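4.2 What's inside the tower, and why the socket gives people trouble

I promised in the last section that I'd get to the hardware itself, so let me do that before we wander into the timing results. Our repair shop study used old office desktops, the kind that Moffat and a hundred other small resellers buy by the pallet, and I've become weirdly fond of them! They're heavy, they're dusty, and whoever laid them out clearly expected somebody to come back inside one day with a screwdriver.

We stripped and rebuilt 21 towers over the month of March at the Grillatthorpe workshop. Each one went on its side on the bench with the side panel off, and from there the order was always the same: memory first, then the graphics card if it had one, then the cooler, then the processor. (Dariusz Mazurek argued for leaving the memory in until last. We tried it his way on 3 of the towers and I'll admit it made no difference to anything we measured.)

The processor is the part I want to spend some time on. It's a small flat square of a thing, it goes into a socket with a metal frame, and a thin lever holds it down. You lift the lever, the frame comes up, and the part can be lifted straight out. Straight is the word that matters. Tip it on the way out or on the way back in and you can drag a corner across the contacts, and then you have a board that boots on a good day and sulks on a bad one.
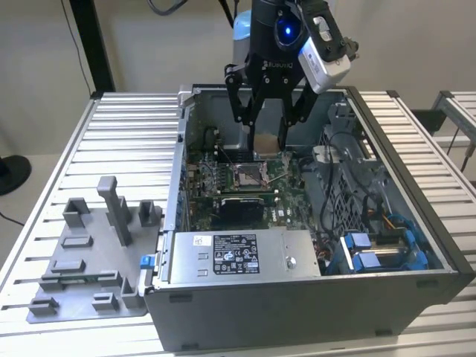
Figure 7. Socket area of an opened desktop tower lying on its side. The retention lever is to the right of the socket, with the graphics card below it and the power supply in the lower center of the case.

You get a fair idea from Figure 7 of how much is packed in near the socket. The memory slots are up toward one side and the graphics card lies right across the board below, so a hand coming in at an angle tends to bump into something. I lost count of how often I caught a knuckle on a card I'd been too lazy to remove. The lever needs a bit of room as well, and on a crowded board you find yourself working it with one fingertip and hoping.

People in the Nirnow trials told us much the same thing. We asked them to rate each step for annoyance after every rebuild, and 73 percent of the ratings put seating the processor at the top of the scale, well ahead of routing the cables (my own pet hate, for the record). The written comments were mostly about not being able to see the alignment marks once your own fingers were in the way. A few people wanted a magnifier. One just wrote "more light please," and we did move the lamp after that.

For scoring, we used the Dident checklist with two changes. We split "open socket" and "remove processor" into separate steps, and we added a line for whether the lever had been fully closed again at the end.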